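Borngate Hand Unit: Setup and Care
Section 8. Cable Routing and Wide-Angle View Check
Revised April 24, 2023

Do this check after any cable has been replaced, and before the first recording on a new site.

Caution: Turn off the power pack before you unplug or move a cable. Do not pull on the cable to free a plug.

8.1 Routing

1. Hold the unit with the lens facing away from you.
2. Run the blue cable along the housing and leave one loose loop. The loop must not be pulled tight when the wrist turns.
3. Run the black cables clear of the jaws. Fasten each one at two points.
4. Open and close the jaws 9 times by hand. If a cable rubs or catches, repeat step 3.

Note: Sharp kinks shorten cable life. Replace a cable that keeps its bend after it is laid flat.

8.2 View check

1. Turn on the power pack and open the Gornunar viewer.
2. Select Full Circle. The black border around the circle is normal.
3. Point the lens across the room. Straight edges will look curved. Do not correct this in the viewer.
4. Look for cables crossing the center of the circle. Move any that do, then save a still.

If the view stays blurred at the center, clean the lens as described in Section 2.
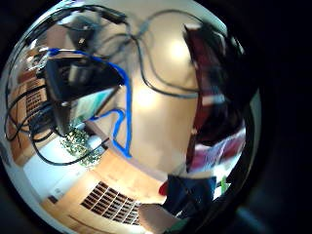 Figure 8-2. Full Circle view with blue and black cables in sight. Repeat 8.1, step 3.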